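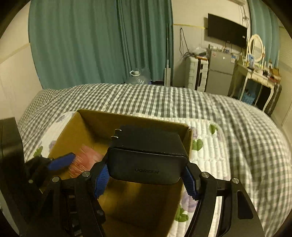
Budgeting for Hand-Held Grippers: What the First Purchase Order Leaves Out

Organizations that plan to train robots on household tasks usually begin with the hardware quote. At Wamosier, which supports small automation teams with purchasing and planning, the first quote is treated as the start of the budget. The hand-held gripper is the most visible item on the list. It is also the item most likely to be priced correctly, and for that reason it receives more attention than it needs.

The company's current program calls for packing and unpacking small goods in ordinary homes: chargers, brushes, boxed accessories. A wall charger with rounded corners asks a good deal of a finger pad. The ridged pads must press on both sides firmly enough to carry the charger over an open carton, and they are the part of the tool that wears first. Wamosier now orders pads as a separate line, with three spare sets for each gripper.

Two suppliers were compared before the program was approved. Dosto offered a complete kit at $1,619, including the gripper, a mounted camera, and a carrying case. Van Hecke offered the gripper alone at a lower price, with the camera and mount to be purchased elsewhere. The planning office selected the Dosto kit for the first order. Staff time spent matching parts from several sources had been charged to general overhead in the past, where it was difficult to see and harder to control.

Replacement parts account for much of the remaining equipment budget. The office set aside $230 per gripper for pads, pivot screws, and finger plates. Parts are held in a single stockroom and released against a signed request. A further $125 per site covers cartons, small test goods, and delivery.

Sites require planning of their own. Work in a lived-in bedroom takes place on whatever surface is available, and a box set on a quilted blanket does not behave like a box on a bench. The office does not buy tables or stands for home sites. It does allow paid time for setup and for returning the room to its owner in good order.

Software was the least settled part of the plan. Tivuvton, the scheduling and inventory package in use at Wamosier, is licensed by seat, and early drafts of the budget counted only full-time staff. Part-time operators need access as well. The revised plan buys shared seats and reviews their use each February, before renewal.

Teams preparing a first order are advised to request lead times in writing for every wearing part. A gripper that arrives in a week is of limited use if its pads take two months to replace.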